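Notes 6 – can machines do the chores yet?
Module handout, Justovska, December

Last time: folding, stacking, loading. Now the small stuff. Writing on a board, wiping it, putting the pen back. Sounds like nothing. Good test though – thin tool, light pressure, shiny surface.

Three things to keep apart when you read a claim:
reach (can it get there)
contact (can it press without skidding)
finish (is the job done, by whose standard)

Reach mostly solved on a fixed bench. Contact is not. Glare is a nuisance as well, wrist cameras suffer most when close up.

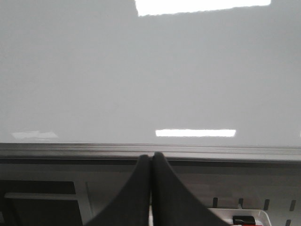 Fig. 1. Gripper fingers just below the rail, glossy surface behind.

Pens: light, round, they roll. Caps worse – a cap needs two hands or a clamp. Ask of every demo: who took the cap off?

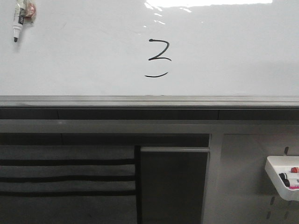

Writing is a long contact job. Too hard and the nib splays, too soft and you get gaps. A person corrects without noticing, a machine needs a force reading or a soft joint somewere. Compare Drillik (the shop-floor drilling case, notes 4): stiff is fine there, part is clamped, hole is where the drawing says. Homes don't come with drawings.

Wiping: how clean is clean? Skála exercise used 40 wipes per group, marked by eye, and groups disagreed over faint smudges. Agree the standard first, then count.

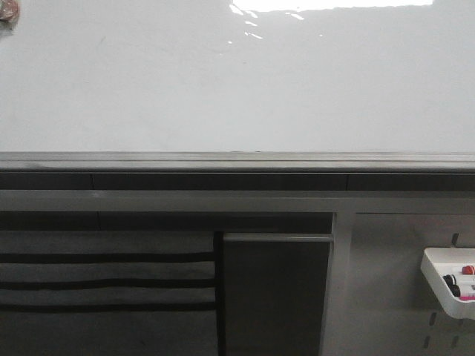
Numbers. 100 tries on one bench tells you about that bench. Julley worksheet asks for 200 over 2 benches, and log every time a person steps in. Most reports leave that column out. Dont.

So, yet? Shop floor: yes, for fixed parts. House: bits of it, slowly, with someone nearby.

For next time: pick one chore at home, write down each contact, mark the ones you'd not trust to a machine. One side of paper.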